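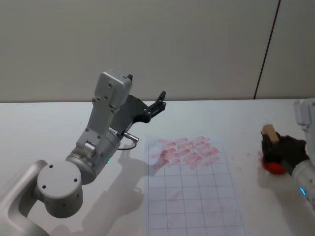

Do I need to know how to program to use a Zorlow bench?

Most of our customers have never written a line of code. You move the arms by hand, press save at the spots you care about, and the software plays it back, so if you can set up a label printer you'll be fine.

Prestoveck > Who We Are > About Us

Posted 13/03/2018 by the Prestoveck workshop

Hi, and thanks for clicking on the page most people skip! I run Prestoveck, a small shop on Wanyama Street that puts together two-arm tabletop robot benches and rents them out to people who have small, dull, repetitive jobs to get done. The bench is called the Zorlow. The software that runs it is called Brindeo, and yes, I get asked about both names all the time, and no, they don't stand for anything.

I started out fixing packaging machines. Good work, loud work, and the machines were great if you wanted the same box closed all day long. But I kept meeting people with the other kind of job. A print studio that had to mark every card in a short run. A seed company with little envelopes. A school office with a mountain of forms and one tired date stamp. None of them could buy a packaging line, and they wouldn't have had anywhere to put it anyway. What they had was a table.

So the Zorlow goes on a table. Two arms, a gripper on each, and whatever tools you already use. I like that last part best. We don't ask you to buy a special stamping head if you've got a wooden-handled stamp in a drawer - the gripper closes on the stamp and off you go.

Stamping is still the job I use to try out nearly everything, by the way. It looks like the easiest thing in the world and it's a real pain. Press too light and you get a pale smudge, press too hard and the ink goes everywhere, come down a little crooked and you get half a mark. I use grid paper for it, because you can see right off how far a mark has wandered from its box. A sheet with red marks piled up over each other at one end and clean boxes at the other tells me more than an hour of staring at a screen. I've gone through a lot of red ink. My good jeans can confirm this.

What you get

The basic rental is $349 a month. That covers the bench, Brindeo, the delivery, and a setup visit where I come over (it's nearly always me) and we teach it your first job together. Bring the real stuff to that visit, please! Real paper, real stamps, real envelopes. I had one customer save the nice card stock for later and practice on printer paper, and we had to redo every height when the thick cards came out.

The shortest rental is 2 months. I tried shorter ones and people sent the bench back right when they were getting good at it. There's no long contract after that, just tell us before the next month starts.

We have 8 benches out on rent right now, with a couple more being put together in the back. That's small, and I'm fine with it. When you call, you get somebody who has had your bench apart on a table.

What it's good at, and what it isn't

Short runs are where it's happiest. If you've got 200 cards to mark and then a different 200 the week after, great, that's a Zorlow job. Stamping, sorting, moving things from one tray to another, holding a thing still with one arm so the other can work on it.

It is not fast. A person in a good mood will beat it for the first half hour, easily. It also doesn't like floppy things (plastic bags, thin cloth, wet labels), and I'd sooner talk you out of a rental than have you mad at me in July when the busy season hits. Glass we'll look at case by case. Food we don't do at all.

And somebody has to be in the room. The bench will stop if it feels a hard push, but it can't tell that the stamp needs more ink or that the paper has slid over to one side. Brindeo lets you put in a pause wherever you want a person to check, and I put in plenty of them on a new job, then take them out as we go.

The shop

We build and fix everything here on Wanyama Street, including the benches that come back with coffee in them. You're welcome to visit and try a bench before you rent. Bring your most annoying job in a shoebox and we'll see how the arms get on with it - sometimes the answer takes ten minutes, sometimes I ask to keep the shoebox for a few days. Trying it out is free. Parking is behind the building, and the bell on the front door sticks, so give it a good push.

If you'd rather write first, tell me what the thing is, how big it is, and how many you do in a week. A phone photo helps a lot too.

Contact Prestoveck | Wanyama Street workshop | © 2018 Prestoveck. All rights reserved. | Back to top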